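Search this encyclopedia Go Search

Skadum (video game soundtrack)

Skadum is the soundtrack of the strategy video game of the same name, developed by the studio Imarer. The music was recorded for a small ensemble with electronic parts and was published by the label Bikavau, first as a download and later on a double vinyl record. It contains 70 minutes of music, divided into 22 short pieces for the game map and seven longer pieces for the battles. The longer ones are usually called "the sieges" by players, although this word does not appear in the track list.

Background

Imarer had made two earlier games, both with licensed library music. For Skadum the studio wanted a score which could change during play without a noticeable cut. The first plan was to write one long piece for each of the game's provinces. This plan was given up after the first playable version, when testers reported that they heard the same opening bars too often, especially when they moved quickly between neighbouring provinces.

The music was then rewritten in layers. Each province received a slow bass part, a middle part and a melody, and the game decides which of them are audible. The melody is silent most of the time and enters only when the player has stayed in one province for several turns. In winter turns the middle part is replaced by a harmonium.

Recording

The acoustic parts were recorded in the Bélanger hall, a former school hall with a wooden floor and a rather long echo. The ensemble had a string quartet, a bass clarinet, a harmonium and hand drums. The sessions began in March and took place in the evening, after the traffic outside had become quieter. In total 109 takes were kept. Many of them are only a few bars long, as the layered system needs separate endings for each phrase.

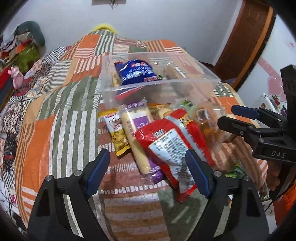
The percussion of Skadum is the part of the score which has received most attention. Apart from the hand drums, it uses ordinary household materials, recorded very closely and then slowed down. The marching sound in the third siege was made with dry rice in a metal bowl, and the sound of fire on the province map was made with crushed wrapping. Packaged snacks, such as the heap lying on the patchwork quilt, are a common source for this kind of noise, and a soft surface is useful under them, as it does not add a knock of its own. The slowed recordings were tuned to the harmonium, so that they can be played together with it in winter turns.

The electronic parts are modest. They consist of two low drones and a bell-like tone which announces the end of a turn. The bell was shortened in the second update of the game. The longer version can be heard only on the album.

Release

The download edition appeared together with the game. For the album, the layers were mixed into fixed pieces, so the listener hears one possible version of each province. The vinyl edition followed in the next year, in a pressing of 3,516 copies. It has a printed map on the inner sleeve and puts the sieges on the last two sides. One province piece, "Salt Road", was left out of the vinyl for reasons of length and remains available in the download edition only.

A set of separate layers was later given free of charge to owners of the game. It is often used by makers of game modifications, who combine the bass parts with new melodies.

Reception

Reviews of the game mentioned the music in general favourably. Several writers praised the quiet first hour, in which almost no melody is heard, and compared it with the much louder opening music of other strategy games. The battle pieces were received less warmly. Some reviewers found that the third and the fifth siege were too similar, and that the drums covered the spoken warnings of the game. Imarer lowered the volume of the drums in the first update.
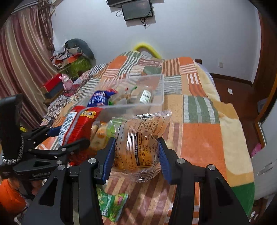 A listener's comment on the Bikavau page says that the album hides the best quality of the score, namely that the melody must be waited for, and that on the record it comes after twenty seconds in nearly every piece. The same comment recommends the separate layers to anyone who knows the music from the game. Others on the page disagree and prefer the fixed versions, mainly because of the harmonium, which in the game can be heard only in winter.

Use in later works

Two of the province pieces were used again in the board game edition of Skadum, which comes with a code for the download. The bell tone also appears in the following game by Imarer, where it marks the start of a turn.

See also

Adaptive music
Music in strategy video games
Harmonium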